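Worktop oil or hard wax, for a top that gets used every day?

**Thread in: Finishes and Surfaces**

---

**plinthandpanel** wrote:

I'm after opinions before I buy anything. We have a butcher-block top, narrow strips, pale with a few darker tan bits through it. It was oiled when it went in and has had nothing much since. It now feels dry to the hand and marks if you leave a damp cloth on it.

I've narrowed it down to a plain worktop oil (Skaseo do one in the big tin) or a hard wax oil from Mirkus. The Skaseo is cheaper but wants more coats. The top gets bowls dragged over it all day, also tools, mugs, a houseplant that gets overwatered. I can have it out of use for two nights at most.

Same top, so you can judge the colour:

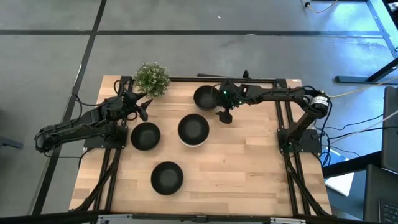

*Hevudbridge Makers' Club – Workshop and Furniture Group*

I'd like to keep it as light as it is now. The last top I oiled went the colour of strong tea and never came back.

---

**oldgreyplane** wrote:

Plain oil. You can patch it. When you get a ring or a scratch you rub it back locally, wipe more oil on and leave it overnight. With hard wax you always see the edge of the repair, or I do.

Four thin coats on bare wood, wiped off properly each time. People leave it standing on the surface and then complain that it's sticky.

---

**Nettlebed** wrote:

I disagree with the above. I had plain oil on a beech top for years and I was doing it again every October and usually once more in spring. Changed to hard wax oil and have touched it once. Patching is fine if you feather it out to the joint in the strips and stop there.

Two coats, so it would fit your two nights as well.

---

**oldgreyplane** wrote:

Two coats if the tin says two. Dry in a heated room, yes. It isn't hard after two nights though, whatever brand you buy. I'd want a week before I put weight on it.

---

**Nettlebed** wrote:

Same goes for oil. Oil takes longer if anything.

---

**sawdust_tea** wrote:

What grit did you both stop at? I think that matters more than the tin. I took an ash top up to 240 and the hard wax hardly went in, just sat there and scuffed. Sanded it back to 150, did it again, no trouble.

---

**Nettlebed** wrote:

150 on mine. 120 first to get the old stuff off.

---

**oldgreyplane** wrote:

180, then wet it to raise the grain, then 180 again by hand. Don't skip the wetting. The first damp cloth raises the grain anyway and you'll have a furry top by the weekend.

---

**plinthandpanel** wrote:

Useful, thanks. I hadn't planned to raise the grain at all.

On colour, I tried a wipe of white spirit on an offcut to see how dark it would go and it was more than I'd like. Is there a version of either that stays pale? Mirkus list a "raw" one but it's a good bit more money.

---

**Nettlebed** wrote:

The raw type has a small amount of white pigment in it. It does work on pale timber. Stir it the whole way through the job or the first half of your top will come out different from the second. On the darker strips it can look a bit chalky, so do the offcut first and look at it in daylight.

---

**half_lap_hattie** wrote:

I wouldn't bother with raw. All wood yellows near a window, finish or no finish. Ours faces south and you can see exactly where the bread bin lives.

The bigger thing for me is what you put on it. Unglazed feet on stoneware will scratch any finish going. I went round all our bowls with a bit of wet and dry on the foot ring and the scratches stopped. Took an evening.

---

**oldgreyplane** wrote:

Agree with Hattie about the foot rings. Felt pads are no good, they hold water and leave you a black ring.

---

**plinthandpanel** wrote:

Good point, I'd not thought of the bowls. Close up on the wood, the light catches it in bands: 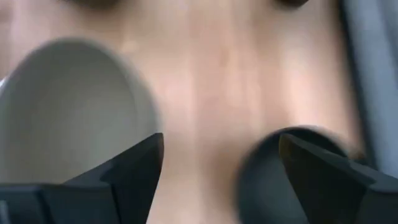

### Update from plinthandpanel

Went with the Mirkus raw in the end. Sanded 120, then 150, wetted it, left it till morning, 150 again by hand. Two coats, the second very thin. I used far less than I expected and have most of the tin left.

Colour on the offcut is close to the bare wood. The tan strips have gone slightly milky, as Nettlebed said, but I can live with it. It has had two nights and I'm keeping water off it for the rest of the week.

---

**sawdust_tea** wrote:

Where did you get it? Our nearest stockist has stopped doing small tins.

---

**plinthandpanel** wrote:

Farahani, the timber yard on the ring road. Trade counter shuts at 4.30. They had the small tins behind the desk, you have to ask.

---

**oldgreyplane** wrote:

Come back in a year and tell us how it patches.

---

**Nettlebed** wrote:

It'll patch fine. Lay your used rags out flat outdoors to dry, by the way, don't leave them screwed up in the bin. They can heat up and catch fire.

---

**half_lap_hattie** wrote:

Seconded on the rags. And if the lid won't seal on what's left, decant it into a jar that it nearly fills. Mine skinned over in a month in the half-empty tin.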